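Making the second record

I had meant to write this in December, when the mixes came back, but then there was the artwork to sort out and a run of colds in the house. So it's late, and some of the detail has probably gone soft. I'm putting it down anyway, partly for the few people who asked how the new record was made and partly so that I remember it myself before the next one.

The album is called Gandevar. It has nine songs on it and runs to 40 minutes. The name is one I made up years ago for a tune that never got finished, and I liked it too much to leave it in a notebook. The tune itself isn't on the record. I tried it again last spring and it still has no middle.

As before, it's out under the name Batura. When I started using that name it was only me with an acoustic guitar and a borrowed microphone. There are 3 of us now, with double bass and a drummer who would much sooner play brushes than sticks, and I did think about changing the name to something that sounded more like a group. The others talked me out of it. They said that the few people who know us know us as that, and they had a point.

The first record was done at home, in one room, over most of a year. I did everything in layers, guitar first and then voice and so on, and by the end I couldn't hear it properly any more. There's a song on it, the fourth one, where the tempo drifts so badly that the bass had to be put on in eleven separate bits. I can hear every join. Other people say they can't, which is kind of them.
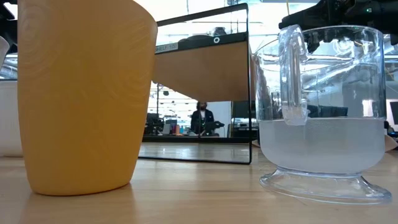

For this one I wanted all of us playing at the same time, in the same place, with the singing done live wherever we could manage it. We can't do that at my house. There's a party wall on one side and a baby on the other side of it. So we looked for a place to rent for a week and ended up in Devon, in a converted barn with a decent wooden floor and a low ceiling at one end.

The low ceiling turned out to be useful. We put the drums under it, with a pair of rugs hung behind, and the bass out in the taller part. I sat between the two with my back to the drummer so that less of the cymbals got into the vocal microphone. It's an odd way to play. You lose all the nods and looks you rely on for endings, and we had to agree the endings in words beforehand and write them down. Two of them we still got wrong, and one of the wrong ones is on the album. It's at the end of "Cadwaladr", where the bass carries on for a bar by itself. We listened back and all preferred it.

People have asked about that song, so I'll say a little. Cadwaladr was the name painted on the side of a coal lorry that used to come up our road when I was small. The song isn't about coal, or the lorry particularly. It's about lying in bed and knowing from the sounds outside what time it was. I had the verses for a long time with a chorus I didn't like, and in the end I took the chorus out and put a guitar figure there. It's in an open tuning, C G C G C D, with a capo at the second fret. Several people have tried to work it out in standard and have written to say that they're struggling. That'll be why.

We did most songs in four or five takes. The rule was that if we hadn't got it by six we'd stop and have something to eat, and come back to it in the evening. That rule held for most of the week. The exception was the opening song, which we played so many times on the second day that my left hand was no use on the third. The take we kept was the second one. I should have known, and the drummer has mentioned it a few times.

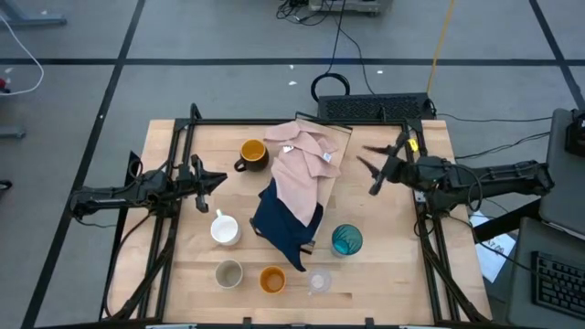 Mixing took longer than recording, as it always seems to. When everything's played in one room there's some of everything in every microphone, so turning the guitar down also turns down part of the drums, and the whole thing tilts. I sent back far too many notes on the first set of mixes. With the second set I made myself wait three days before listening, and then only listened once, on the speakers in the kitchen. The notes fitted on half a page. If I take one habit into the next record it'll be that.

The sequence caused the only real disagreement. I wanted the long instrumental to go last. The bass player wanted it in the middle, to close the first side if we ever do vinyl. We tried it both ways on a walk, one earphone each, and I gave in. It sits at number five, and the album now finishes on the short song with just voice and guitar, which I'd nearly left off.

On numbers, as I said last time that I'd be open about them: the first record has had 2,383 plays on the page where I sell it, all told, since it came out. The new one is at 1,403 already, and that's with very little done to push it. Neither figure is going to pay for a barn. We covered the week from gig money and from what was left over after the summer, and we came out a bit short. I don't mind that. We spent less than I'd feared on mastering and more on petrol.

There are CDs, in a card sleeve, and downloads. No vinyl yet. The quote we had was for more copies than I could store, let alone sell, so that's on hold until we find somewhere that'll do a smaller run. If you've had good results with a small pressing plant, leave a comment, I'd be glad of a recommendation. I'd also like to hear from anyone who puts on quiet gigs, by which I mean seated, with no bar in the same room. We did one like that in the autumn and it was the best night we've had. You could hear the brushes at the back.

Lyrics for all the songs will go up on the lyrics page once I've typed them out. I've done four so far. The tunings are going up with them, including the one for "Cadwaladr".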